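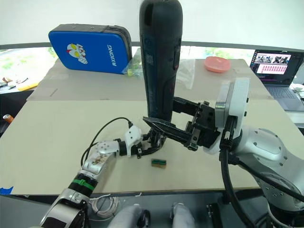
Both arms on the black cylinder, left hand low, right gripper at the side.

Two arms, one object, no one lets go
Posted by kostiuk_bench

Handover task on a two-arm cell. Left hand holds the base, right gripper closes, left is supposed to open. About one run in 4 it doesn't. Both arms keep squeezing, very politely, until the right one throws a force fault and the whole cell stops. Log says "grasp confirmed" on both sides. I've already swapped the left hand's cable and said some things to it. Any ideas?

dillby_dan
Had this. Your release is probably waiting on a force reading from the right gripper, and one finger under the object gives you a lousy one. Log the raw value for a few runs. Mine needed 500 counts and topped out at 137 on a bad grip. I lowered the threshold and added a timeout of up to 1,000 ms that backs the right arm off and tries again. Don't let the timeout open the left hand, unless you enjoy dents.

wider_margin
reboot it

vullton_night_shift
Dan's right about the log. Also check that a fault on one arm stops the other one too. Ours didn't, and the healthy arm carried on with its plans. Keep your hands out until both show stopped.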